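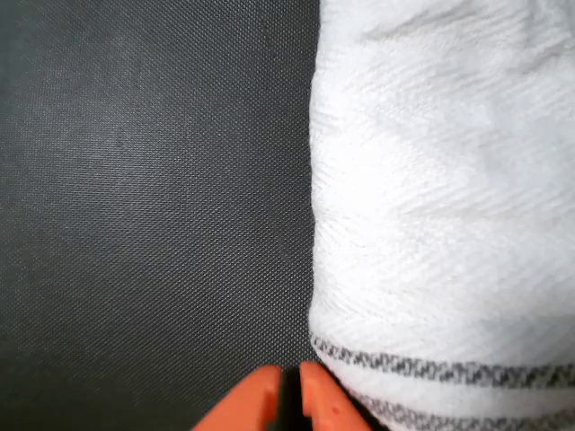
Gistumton Towel Set: README and shopping notes

Hi! If you found this folder through the shared drive, welcome. It holds our towel recordings plus my running notes on what we bought, what we should have bought, and what I'm asking for in the next budget. I wrote it mostly for whoever plans the next bench, so it leans heavily on money.

What's in it

400 recordings of an arm working on white terry towels with gray woven stripes, on a dark gray textured surface. Each one has wrist video, joint positions and a short text label. The labels are mine, so blame me for the spelling (I switched from "grey" to "gray" partway through and then gave up fixing the old ones).

15 recordings are in a folder called maybe. Leave them out of training until I've looked at them again.

What we spent on

Fingers. The orange two-finger set is the part I'd budget for first. We started with one pair and no spares, and ordering a second pair in a hurry cost us more in shipping than I'd like to admit. Plan on 3 pairs per arm. Roussel quotes them as a bundle, so ask!

Towels. Buy them all at once, from one batch. I bought ours in two goes and the second lot was a bit thicker, and now there's a column in the index just for that. Set money aside for laundry too, I forgot it completely.

Work surface. Get a dark one if your towels are white. It makes the towel edge easy to pick out on video, and I'd spend on that before I'd spend on a better camera. Jedport sells by the roll, Pivanbridge cuts to size. I went with Pivanbridge and would again.

Lights. Soft and even is all you want. Ours came out of the office supply line, which was a nice surprise.

What I'm asking for in November

A second arm on lease (a purchase can wait until we know the towel work continues), two spare finger pairs, and storage. The storage is the boring one and also the one I'd fight for, as wrist video piles up fast.

Known problems

Recording 51 has no label file. The video is fine.
Towel batch is blank for the earliest recordings.
No colored towels, no washcloths, nothing bigger than a hand towel.

Using it

Fine for anything inside the Gistumton project. For outside use, ask me first, and please keep this README with the files. Price quotes are in quotes.csv, and I update them on Mondays when I remember.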